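Why Does a Wooden Table Have Stripes?

Look closely at a wooden table and you will probably find lines in it. Some are straight. Some bend or make long loops. These lines are called the grain, and they were there before the table was a table.

A tree gets thicker every year. In spring it grows fast and makes pale wood. In July the growth is slower, and the wood it makes is darker. One pale band and one dark band together make a ring. If you count 29 rings on a stump, the tree lived for 29 years.

When a saw cuts a log the long way, it slices through the rings. The rings then show up as lines on the board.

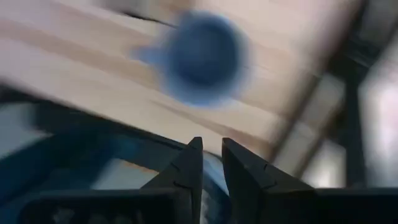

Boards from the same kind of tree can be different colors. Wood from near the middle of the trunk is often darker than wood from near the bark. A table maker can glue light and dark boards side by side to make one wide top.

Soledad Bañuelos makes tables in a town called Goris Falls. She lays all her boards on the floor first and moves them until she likes the pattern. Then she glues the edges and holds them tight with clamps until the glue is dry.

Wood and water

Wood has tiny tubes in it. When the tree was alive, they carried water up from the roots. The tubes are still there in a table, so spilled water can soak in and leave a mark. Oil or varnish helps keep the water out.

A soft cloth is good for wiping a wooden table. Wipe along the grain, the same way the lines go. Cloths need looking after too. Many have a small label sewn on, with symbols that tell you how to wash them. A shape like a tub of water is for washing. A shape like an iron is for ironing.

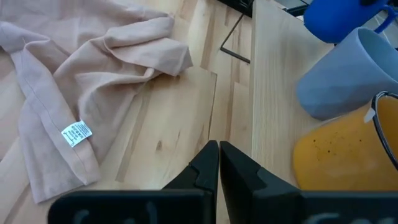
Try it yourself

You need a sheet of thin paper, a crayon with the wrapper off, and a piece of rough wood that has no paint on it.

1. Put the paper on the wood.
2. Hold the paper still with one hand.
3. Rub the side of the crayon over the paper.

The lines that appear are the grain. Try 2 different pieces of wood and see which one has lines closer together.

Words to know

Grain: the lines in a piece of wood
Varnish: a clear coat that dries hard
Clamp: a tool that holds things tightly together

Written by Folke Moen, May 2026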